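About Seixas

Seixas teaches robot arms to do small tabletop jobs by having a person do the job first, through the arm.

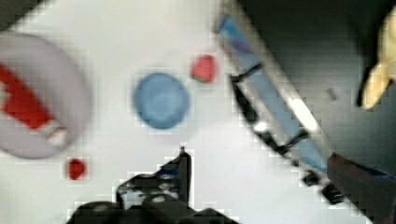 We started in Tustville with one arm and one bench. Rodrigo Serrano had spent years writing motion programs for packing lines, and he was tired of rewriting them every time a customer changed a tray. Umesh Tomar came from the other side. He ran a remote operation desk and knew how quickly a person with no programming background could learn to drive an arm well. They put the two together and Seixas came out of it.

Our work is mostly demonstrations. An operator sits at a control station, watches the wrist camera view, and moves the arm through a task: pick up a small part, set it down in the right place, go back for the next. For slower jobs, or ones where the feel of the contact matters, we switch the arm to free mode and guide it by hand. Both kinds of session are recorded with the camera views and the joint positions together, so they line up when we train on them.

A new task usually begins with 50 demonstrations. We train on those, watch where the arm goes wrong, and then record more of the part that needs it. Operators vary where the objects start and which way they face. They also leave in the small corrections people make when a grasp is a little off - those turn out to be useful to learn from. A session lasts 20 minutes and then the operator takes a break. Tired hands make poor recordings.

There are 8 of us now. The control stations are still in Tustville, and since October we have had a second room in Follstead, where most of the hand-guided work is done. Our largest job so far was for Saststead, a supplier of hobby kits with a lot of small, light pieces that had to be sorted onto flat surfaces. That project took 2,766 recorded demonstrations across all its tasks.

Customers keep the recordings we make for them, along with the trained model and our notes on each task. We also train their own staff to drive the arm if they want to add tasks later.

We take visitors in Tustville by appointment. Write to Umesh for a time, and bring the parts you want handled if you can - a few of each is plenty.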